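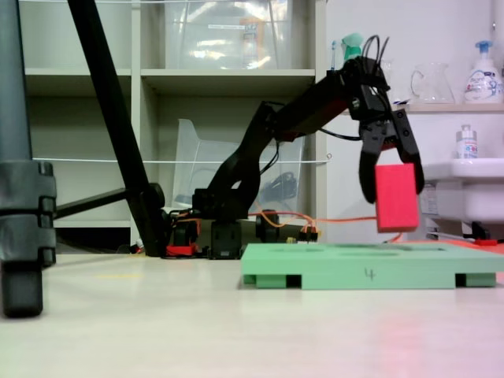
Faut-il refaire le zéro des servos chaque fois qu'on démonte la pince ?

Refaire le zéro de toute la chaîne ne sert à rien si vous n'avez touché qu'à la pince. Seul le servo des doigts a perdu sa référence ; les autres gardent la leur tant que leur palonnier n'a pas bougé sur l'axe.

Publié le 19 mars 2018 par Geum-ok Bae
Imprimer | Envoyer par e-mail

Je précise, parce que la notice Drondel dit le contraire : « recalibrer l'ensemble après toute intervention ». J'ai changé un doigt de pince sur un petit bras à servos, deux vis, et je devrais y passer la soirée ? Depuis, le bras dépose les blocs de mousse un peu de travers dans les empreintes de la plaque. Je ne sais pas si c'est le doigt ou autre chose. On me vend aussi l'utilitaire Zururero, censé tout régler tout seul, et j'ai du mal à y croire.

Réponse 1 (retenue)

Gardez la notice pour les cas graves. Pour un doigt changé, coupez l'alimentation, remontez sans serrer, remettez sous tension et envoyez la pince en position fermée. Les deux doigts doivent se toucher sur toute la longueur. S'ils se croisent ou s'ils bâillent en bas, décalez le palonnier d'un cran, puis serrez.

Ensuite, prenez un bloc et laissez-le suspendu au-dessus de la plaque sans le lâcher. S'il pend droit et que la dépose est quand même fausse, la pince n'y est pour rien. Regardez alors le servo de base. Sur le mien, l'erreur venait d'un faisceau trop court entre le poignet et la pince : au-delà d'un certain angle il tirait, et le bras finissait sa course 30 points avant la consigne. J'ai redonné du mou au câble, refait une boucle plus large, et je n'ai touché à aucun zéro.

Quant à Zururero, je l'ai essayé. Il enregistre la position courante et l'appelle zéro. Si le bras est de travers à ce moment-là, vous avez un bras de travers avec un beau message vert — merci bien.

Réponse 2

Pareil chez moi, j'ai tout recalibré et ça marche. Enfin je crois. Pensez à vérifier les vis.

Réponse 3

D'accord avec la première réponse, avec une réserve. Elle suppose que la plaque ne bouge pas. Une plaque en mousse glisse sur une table lisse dès que la pince appuie un peu fort, et on accuse le servo pendant des jours. Tracez son contour au crayon ou mettez de l'adhésif double face avant de lancer quoi que ce soit. Faites 21 déposes d'affilée et notez de quel côté part l'erreur. Toujours le même côté, c'est mécanique ou c'est un décalage. Dans tous les sens, c'est du jeu, et aucun logiciel ne le rattrapera.

Commentaires (3)

Kwak : Les 30 points d'écart, vous les lisez où ? Mon contrôleur renvoie la consigne, pas la position réelle.

Geum-ok Bae : C'était le câble. Enfin, en partie, il reste un petit défaut à droite que je ne m'explique pas. Je laisse la question ouverte.

Zamstead : Je demande à voir après 100 cycles. Les pignons plastique prennent du jeu, et le réglage au cran près ne tient pas toujours.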